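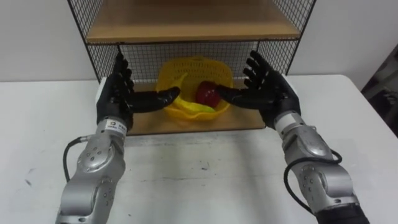
*Mesh unit on the white table, yellow basket on the lower shelf, upper shelf clear.*

**November, Saturday, 09:40**

Continuing the storage trial for the small-parts corner. The wire unit from Hoston stays on the table until we agree where it goes. Order no. 3068, filed under Kiss with the other fittings.

Shelf fit

- Lower shelf sits just above the tabletop. Brush clearance underneath is poor. Dust will collect there and the whole unit has to be lifted to get at it.
- Yellow basket goes in centrally and comes out forwards without tilting. Clearance to the upper shelf is enough to reach in over the rim with one hand, not with a full scoop.
- Upper shelf left bare until the basket position is settled.
- Mesh is fine enough to hold S-hooks of the thin sort. The thick ones from the Ziravby box don't go through.

Basket

Lattice along the rim is fine for carrying but useless as a label holder. Tie-on tags slide along and end up round the back. Tried a card tag with a short loop, same result. Next attempt: tag clipped to the front edge of the shelf instead, so it stays put when the basket is away.

Rounded shape wastes the corners of the shelf. Two square tubs would use the depth better. Against that, small items gather in the middle of a round bottom and are easier to pick out, and Ilona Hegedűs prefers it for that. Left as is for now.

Load

Put 200 g of mixed washers in the basket, then the same again. No movement in the shelf that I could see or feel. Not a proper test — repeat with the full set of tins before anything heavy goes on top.

Levelling

Front left foot of the unit rocked on first placing. Turned the unit end for end and the rock stayed at the same corner of the table, so the fault is in the table. Folded card under the table leg for today. Needs a proper shim.

**11:15**

Ilona measured the alcove by the door. Unit fits with 19 mm to spare on the width and 17 mm on the depth, provided the skirting is not counted. If the skirting is counted the depth is negative. Options are to notch the skirting or stand the unit on a plinth. I would go for the plinth, and it would deal with the sweeping problem as well. Offcuts from the Edero bench should be long enough, to be checked.

Open points

1. Plinth height. Ilona wants the upper shelf no higher than it is on the table now.
2. Thin S-hooks, one more packet.
3. Shelf-edge clips for tags.
4. Decide what lives on the upper shelf. My vote is for the tape and the spare lids.
5. Shim for the table leg, whatever happens to the unit.

Basket emptied and washers back in their tins by 12:30.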